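Staff FAQ: the bed-making trial and what it means for your job
Updated August
By Ľubomír Vlček, room attendants' delegate, Oslow Lodges

The company put out its own question sheet when the trial was announced. It was cheerful and short on detail. These are the questions people have been asking me in the linen room, with the best answers I've been able to get. Where I don't have one I say so.

What has management agreed to?

A trial with a firm called Busard, which wants to sell us machines that strip and make beds, fold blankets and straighten mats. Before there is any machine, they want recordings of people doing the work by hand. The recording part runs at Havlíček House first and then at Cullgate. No machine has been bought. The agreement we were shown covers recording only, and says the next stage is "subject to results". I asked whose results, and by what measure. I am still waiting.

So what are we being asked to do?

Handle bedding using hand-held grippers in place of your fingers. You hold one in each hand, or work in a pair with one each, and go through ordinary tasks: mats, folded blankets, pillowcases. The grippers record how you go about it. The target is 3000 recordings across both sites. A task that goes wrong may be kept as well, so don't feel you have to start over unless you're told to.

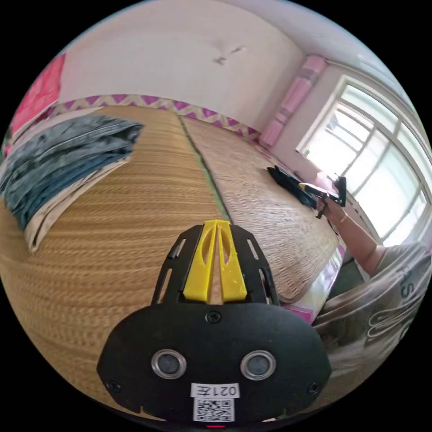

Two of the hand-held grippers over the straw mats during bed work.

Is it faster than doing it by hand?

No, and it isn't meant to be. Anyone who has tried to pick up the edge of a sheet with two plastic fingers will tell you that. My worry is the comparison that comes later. If somebody puts gripper times in a spreadsheet next to our normal room times, we'll all look slow. I've asked for it in writing that recording shifts don't count toward room quotas. We have that for Havlíček House. We don't have it yet for Cullgate, so if you work there, write down your start and finish times yourself.

Do I have to take part?

No. It's meant to be voluntary, and your supervisor should put your name down only after asking you. Two people have told me they found themselves on the list without a conversation. Both have been taken off. If it happens to you, come and see me before your shift.

Do we get paid extra?

There's an allowance of $5 an hour on top of your usual rate. I'd call that thin. You're doing your job and also handing over what you know about it, and the second part is worth something to Busard long after the shift is over. We asked for a one-off payment as well and were told it would be "considered favourably". That was before the budget meeting.

Will the recordings be used to check up on me?

Management says no. The wording is that recordings "are not intended for" performance reviews, and I don't like "not intended for". We've asked for "will not be used for". Until that's changed, assume anything recorded can be watched by someone, and that includes what you say while you work.

Is this going to take my job?

The official line is that machines would take over the heavy and repetitive parts and leave us more time for guests. I've heard the same line before. When the laundry folding line went in, we were promised nobody would lose hours. No one was let go, that's true. But when people left they weren't replaced, and the ones who stayed picked up the rest. There are 103 of us in housekeeping across the two sites and I'd like there to be the same number next year. That's what I'll be measuring by.

As for whether a machine could do a room, I have my doubts. Stripping a bed in a demonstration hall is one thing. Our rooms have soft blankets, stiff mats and whatever the last guest left under the pillow. The Busard rep told me he expected a working unit "fairly soon". I asked him if it could do stairs, and he said that was a separate product.

Won't it at least save our backs?

It might. I'd be glad if it did, and I'm not going to pretend the lifting hasn't hurt people here. But if backs were the reason, we could have had the raised bed frames we asked for. They cost less and they exist.

My wrists get sore using the gripper. Who do I tell?

Stop, then fill in the normal injury form, even for a small ache. Don't let anyone tell you it's only because you're new to it. You can swap to another task or go back to your usual work, and you keep the allowance for the hours you've done.

What happens when the recording is finished?

We're meant to have a meeting before any decision about buying machines. Ask your supervisor for the date. If enough people ask, there may be one. Questions can go in the box outside the linen room at Havlíček House, or to me directly. At Cullgate, leave a note at the office marked for my attention and I'll pick it up on my next visit.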